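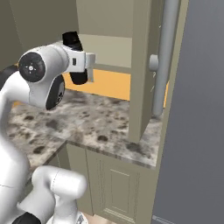
Simulierte Küche, Greifer über der Granitplatte. Aus der Szenensammlung von Etell.

Etell Küche
Demonstrationsdaten aus der Simulation, für Arme mit Zweifingergreifer

Wer einem Roboter das Küchenleben beibringen will, braucht Beispiele, und zwar mehr, als ein Mensch mit intakter Schulter an echten Schränken vorführen mag. Etell verlegt die Vorführung in den Rechner. Sie steuern den Arm per Handgerät, das System zeichnet Gelenkwinkel, Greiferzustand und Kamerabilder auf, und kaputt geht höchstens die Laune.

Zum Grundpaket gehören 16 Küchen. Über die Farbwahl lässt sich streiten: graugrünes Beige an den Schränken, dahinter knalliges Orange. Unsere Gestalterin Bianka Fülöp steht dazu. Ein Modell, das nur weiße Fronten kennt, steht in der ersten Altbauküche ziemlich dumm da, und geschmackvoller wird es dort meistens auch nicht.

Lieferumfang
3.405 geprüfte Demonstrationen
Aufgaben: Türen öffnen und schließen, Gegenstände greifen, abstellen, einräumen
Aufnahmewerkzeug Givbridge mit Wiedergabe und Schnittfunktion
Export in das Altik-Format, wahlweise als Rohdaten
Fehlversuche in eigenem Ordner (2.058 Stück, wir waren fleißig)

Eigene Aufnahmen
Jede Sitzung beginnt mit einer neu gewürfelten Startpose. Wandfarbe, Arbeitsplatte und Licht lassen sich sperren oder dem Zufall überlassen. Misslungene Durchgänge bitte markieren und behalten. Wer sie löscht, fragt uns erfahrungsgemäß im November, ob wir noch welche haben.

Voraussetzungen
Ein Rechner mit eigener Grafikkarte, Handgerät oder 3D-Maus, etwas Geduld mit Griffstangen.

Nicht enthalten
Ein echter Arm, eine echte Küche. Für die Übertragung auf Hardware gibt es das Zusatzmodul Hadgu.

Preis
Einzelplatzlizenz 800 Euro netto, Aktualisierungen im ersten Jahr inbegriffen. Hochschulen bitte anfragen.

Stand: 27. April 2026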